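ok thread. people keep asking what its like now that we have the arms at work so here goes, on my break, typos included

Background for anyone new. I work at Tromen, the Goresthorpe site. We check and refurb small kitchen and home appliances, mostly coffee makers and humidifiers, stuff with a tank. 16 of us on the floor. Been there long enough to have had three different badge photos

Before: box comes in, you open it, tank off, look at the seal, wipe, fill, run it, empty it, tank back on, sticker, next. 70 units a shift was the number on the board if you were on tanks. Some people hit it. My wrists did not enjoy it

Now: the arm does the reach and grab part. Cell is called Clolon, I don't know why, it was printed on the paperwork and it stuck. You put the unit down, arm goes in, you watch and you log. If it fumbles you take over by hand and tag the run

First thing that changed was the talking. Used to be you could do tanks with your hands and chat the whole shift. Now you have to look at the screen the second something goes weird so conversation comes in little bits. I miss it more than I thought I would

Second thing, where you stand. Benches used to face each other. Now everybody faces their own cell. Whoever drew that floor plan never ate lunch with us

Third, the wrists. Much better. Not going to pretend otherwise. I opened a jar last weekend like it was nothing

Tanks are still the hard part btw. Clear plastic, water in it, light bouncing off the table. A person grabs it without thinking. The arm needs it set down just so, and a few degrees of turn can be a bad morning

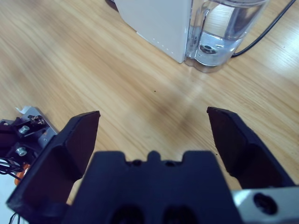
Shakuntala Bansal replied that the turning thing is exactly why her line kept two people on hand loading, and that her managers had counted those two jobs as gone before the first unit ever went through. They had to ask for them back. Took until the following September

Yeah. Same story here pretty much, only we never lost the people, they just got moved. Two went to packing, one went to cables. The cables one is happy. The packing two are not, its colder over there by the doors and the shift starts earlier

The pay question, since its in my DMs. Base is the same. There used to be a small bonus for going over the board number and that is gone bc there's no board number. They replaced it with a "cell operator" allowance but you only get that after the training and the training has a waiting list. So for some people this was a pay cut with a nice name. Said so in the meeting, saying so here

Training itself was ok. Two days. Day one was slides. Day two a trainer from Rawat let us actualy break things and that was the useful one. You learn the stop button, you learn how to jog it back, you learn to keep your sleeve out of the way

What I'd ask for if you have this coming at your place:
- get the allowance in writing before it starts
- ask who fixes it on nights. ours was "call someone" for the first month
- ask what happens to your numbers, who sees them
- get on the training list day one, don't wait to be asked

That third one. Every run is logged with your login on it. 705 runs under my name so far, I looked. Nobody has used it against anyone yet. I'd still like a rule about it before they do and not afterr

Is it better? Body yes. Boredom no. Ask me again when the second row of cells goes in

breaks over. will answer stuff tonight if I'm not dead

25 August 2018

Comments

Pallavi Jaiswal: The login thing is huge. We got ours to agree to cell numbers only, no names. Took one letter signed by the whole shift. Happy to send you the wording

tankside: lol our bonus went the same way. "allowance" my foot

K.: do you rotate between cells or is it the same one all day? same one all day would do my head in

Contact | Terms | © 2018 | Back to top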